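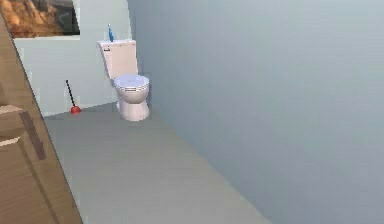
The practice bathroom in simulation, door ajar, plunger on standby.

How to find out if a robot can clean your bathroom yet

Short version: no. Long version follows, and it takes an evening.

You'll need a home simulator (I use Paewai, Gomex works too), a robot model with at least one arm, and low expectations.

Step 1. Start with the door.
Everyone wants to skip to the toilet. Don't. Set the door to fully closed and ask the robot to open it. It has to find the lever, push down, hold it there and back up without hitting itself in the shins it doesn't have. Run this 36 times. Mine got through 28, and I was so proud I told people at work.

Step 2. Leave the door partly open.
This ought to be easier. My robot kept grabbing for the lever anyway, because that's what doors were for in its training. Add some half-open starts to the mix and let it run overnight.

Step 3. Pick one object.
I'd go with the plunger. It has a thin handle and a bright red cup, so the vision side has a fair chance. Ask for it to be picked up and moved to the other side of the toilet. No plunging. We are years from plunging.

Step 4. Try the blue bottle.
Grasping a slim bottle off the tank lid is a decent test. Watch the elbow on the way out.

Step 5. Change things.
Move the bottle, repaint the wall, swap the picture for another one. If your score drops, the robot learned your bathroom and not bathrooms in general. Mine needed 700 more runs after I moved the plunger.

Scrubbing gets its own page once I have a sponge that doesn't pass through the bowl.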